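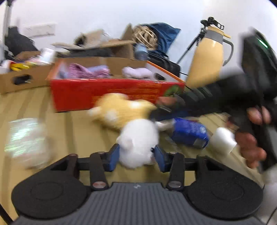

Re: Sorting day for the Findcombe toy boxes
From: Yasir Magsi
Date: October 30, 2024
To: Findcombe list

Thanks for the notes. My answers are under the quoted part.

> Two questions before we come over with our bags. Are soft toys still
> going in with the cloth things, or do they get their own box this
> year? And do you want boxes brought in, or are there enough on site?
> We have one bag of plush from the Itthorpe end and a lot of small
> packets that don't belong to anything.

Soft toys get their own box. Last year we mixed them with the fabric and the people at Darkberg had to tip everything out again to find the toys. The red box with the orange trim is for fabric only, and the pink pieces can stay in it. If you find a plush in there, take it out and put it with the white one and the yellow-and-white one until the toy box is made up.

Small packets go in the open cardboard box with the handle hole in the side. Don't try to match them to anything. I will go through that box myself in November.

No need to bring boxes. There is a pile against the wall, some flat and some still open. Please use the open ones first, and take the dark blue cloth bag off the pile before you pull from it. The woven ball on top is not for giving away – put it back when you have finished.

Limits are the same as before. Darkberg will take 200 items from us, and anything past that goes to Bortolotti, who has room for 100 more. Keep each box light enough for one person to carry. We have 500 labels, so label every box on the top and on one side, even the small ones. Write what is in it and leave the destination blank.

Clear plastic bags are fine for sets that would come apart, but leave the tops open so the contents can be checked. Torn plush should be kept separate. I can sew up a seam, but I won't have time to replace stuffing.

I will be there until 4. If you come later than that, leave your bags inside the door with your name on them and I will get to them the next morning.

Yasir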